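Search the magazine
Search

A table marked out in squares

Greer MacRitchie sorts second-hand toy bricks by the tub. They come to her mixed and unlabelled, often with hair grips and dead batteries at the bottom, and they leave as complete sets or as bags of one kind of piece. Her sorting business, Fengate, handled 309 tubs last year. The largest held a little under 2000 pieces, the smallest only 70, and that one took longer than you would think as nearly all of it was white.

I went to see her to write about storage. I had expected drawers, and there are plenty of drawers, but most of our talk was about the table. For MacRitchie the work is done before anything reaches a drawer, on a flat surface covered with brown paper and divided up with blue tape.

"You can have the best cabinet in the country," she says. "If the table is a mess you'll fill it with mistakes."

The paper goes on first. Hers comes off a wide roll, bought from Fahmy, the packaging shop at the end of her road, and it has to cover the whole working area in one piece if possible. A join in the paper catches the edge of a thin plate, and small parts slide underneath. Brown is the colour she has settled on after trying white lining paper and a green cutting mat. White bricks show up well on it, black ones nearly as well, and the dull surface doesn't throw light back from an overhead lamp. Tan pieces are the exception. She leaves those until last and does them on a sheet of pale card.

New paper curls at the ends where it has been on the roll. She lays it curl side down, leaves it overnight with books on the corners and tapes it in the morning. It still creases, and within a week or two it has scuffs and dark patches where things have been dragged about. None of that matters until it tears.
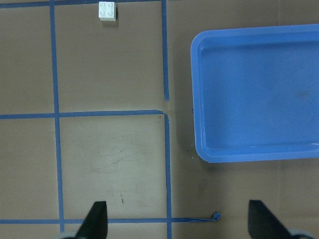
Painter's tape is the other half of it. MacRitchie uses the blue sort, partly for the colour and partly for the way it peels. Ordinary parcel tape takes the top layer of paper away with it, which means starting again with a fresh sheet. Blue tape can be lifted and moved several times before it loses its grip.

Her squares are not measured very carefully. She sets the first long line with a batten, does the rest by eye, and is cheerful about the result. Lines drift. Some stop short of the one they are supposed to meet. On her first table she spent an afternoon with a steel rule and a pencil, and the sorting went no faster for it.

The size of the squares matters more. Too small and the heaps spill into each other. Too large and you are reaching across your own work all day. She suggests putting both hands flat on the paper, side by side, and making each square a bit bigger than that. For very small parts she will split a square in two with a short piece of tape and take it up again afterwards.

Each square has one job. A single piece goes down first, to stand for everything that will follow, and no second kind is allowed in. When children come to help, which her nieces do in the school holidays, this is the only rule she gives them.

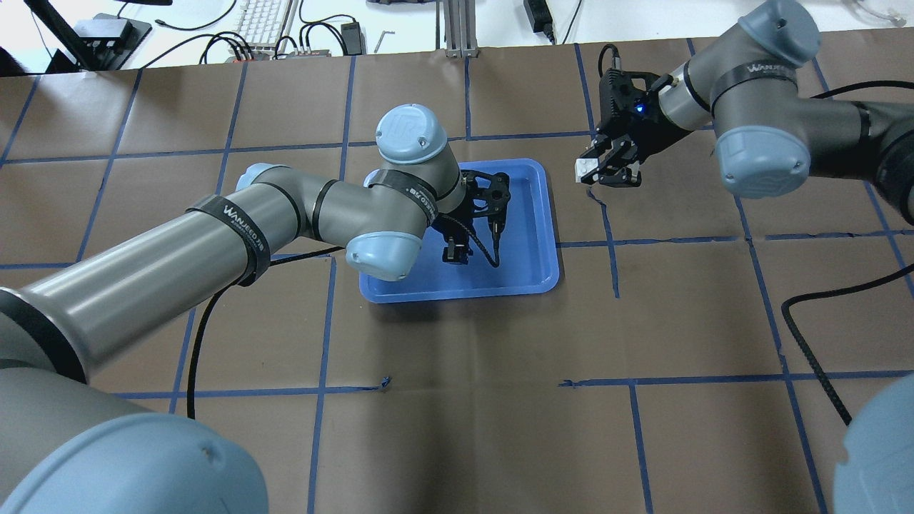
She is firm about trays too. A beginner tends to line up a dozen pots and boxes, one for each kind of brick, and then can't see into any of them. MacRitchie works with one shallow tray at a time. The rim should be high enough to stop a brick rolling out and low enough to let the fingers in without bending the wrist. A tray with rounded corners is easier to empty, as nothing wedges itself in an angle.

Colour counts for something here as well. She likes a tray that is plainly different from the paper, and bright blue does very well for pale pieces. She once bought six brown ones in a sale and gave them all to a neighbour for seedlings.

The tray moves. It may start in the middle, where everything can reach it, and go out to the side once the squares are filling up. She doesn't mind if it sits over a line. The lines are for the bricks, and a tray carries its own edges with it. 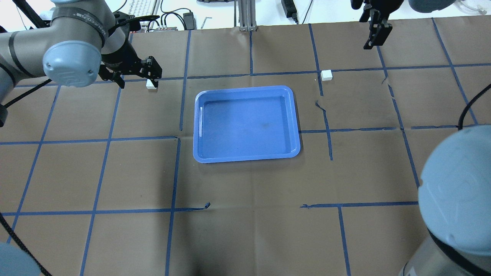 A blue tray on brown paper, with two small white cubes on the table outside it.

Small white blocks are what she uses to test a new layout. They are the hardest to tell apart in a hurry and the easiest to lose on most surfaces. She puts a few down in different squares, walks round to the other side of the table and looks again. If one vanishes into a shadow she shifts the lamp. If one has ended up on a line, she has to decide which square it belongs to, and she would sooner settle that before there are 557 of them.

Her answer, for what it's worth, is that a piece on the line belongs to the square nearer the sorter. Other people do it differently. At Ferneseo, a lending library for construction toys that she helped to set up, anything on a line goes back into the tray to be sorted again. She finds this slow but admits that their sets come out with fewer missing parts than hers.

Picking up is a habit worth learning properly. She takes a brick by its two opposite sides, lifts it straight up, and sets it down before letting go. Sliding is quicker for the first few minutes. After that the paper begins to ruck, the tape lifts at its ends, and one good sweep of the sleeve undoes half an hour.
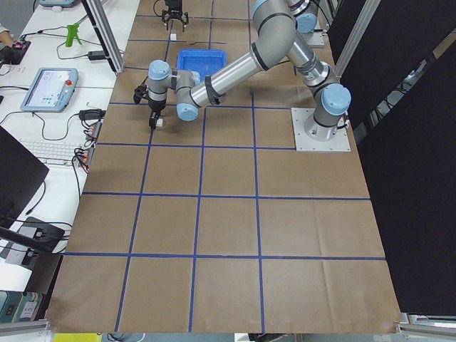 Leave part of the paper clear, she advises, and keep it clear. Hers is the strip closest to her chair. It is tempting to fill it, and on a busy day it will be the only place left to put a mug, but she wants it for the last step, when a finished group is laid out and checked against the parts list. A second table or desk nearby takes everything else: the scales, the bags, the labels, the phone.

She keeps a notebook of layouts, drawn small, four to a page. The one she returns to most is called Pravovier, after the street where she was living when she worked it out. It has three long lines and as many short ones as the job needs. There are fancier ones further on in the book, including a fan shape that she used twice.

The tape comes up at the end of each big job. Starting from a loose end and pulling low and slowly, she can usually save the sheet. When it does have to go, she folds it inwards from the edges so that any stray pieces collect in the middle, and tips them into a jar. The jar was two-thirds full when I visited. She plans to sort it in September.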